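Clolero wooden block sets: frequently asked questions

Care, storage and spare parts for sets bought from Londmont.
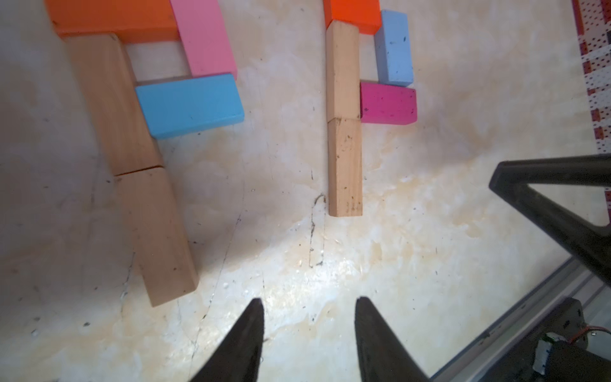

What age are the sets suitable for?
All Clolero sets are intended for children aged two and over. The smallest block passes the small parts test for that age group. The cotton storage bag has a drawstring and should be kept out of reach during play.

How do I clean the blocks?
Wipe with a cloth wrung out in warm water and a little washing-up liquid, then dry at once. Do not soak the blocks or put them in a dishwasher. Standing water raises the grain and can lift the paint at the corners.

Can I use a disinfectant spray?
Alcohol-based sprays dull the painted finish. Nurseries that need to disinfect daily should order the Pyo range, which has a harder lacquer.

Why are my blocks not all exactly the same size?
Wood takes up and loses moisture with the seasons. Blocks kept near a radiator will shrink slightly across the grain. Differences of this kind are normal – they do not count as a fault.

Can the unpainted blocks be oiled?
Yes. Use a food-safe oil, apply it thinly and leave the blocks to dry for some 20 hours before use. Oil will darken the wood.

Do Clolero blocks fit Pimine tracks?
No. The two ranges are cut to different widths.

How do I order a single replacement block?
Use the spare parts form and give the set number printed on the base of the box. Orders of up to 15 blocks go by letter post; larger orders are sent as a parcel.

What does the guarantee cover?
Splits, loose knots and flaking paint, for two years from purchase. Dents, tooth marks and fading in sunlight are not covered.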